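The chore robot is always five years off

By Elmarie Du Plessis

I bought my first robot vacuum in 2002 and have been rescuing it from chair legs ever since. Now Bustley wants $3000 for arms that "handle the rest." The rest is mostly stuff like this. 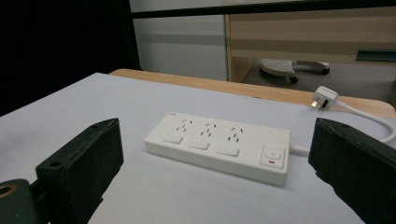 A power strip, its cord and a three-pin plug.

Pick it up, move it, plug it in. A kid can do it. The cord flops wherever it likes, and a machine has to cope with that every time.

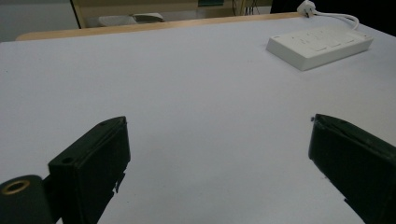 Bustley's brochure says 217 tasks. I asked how many work in a house it hasn't seen before, and I'm still waiting to hear. Until then I'll crawl under the desk myself.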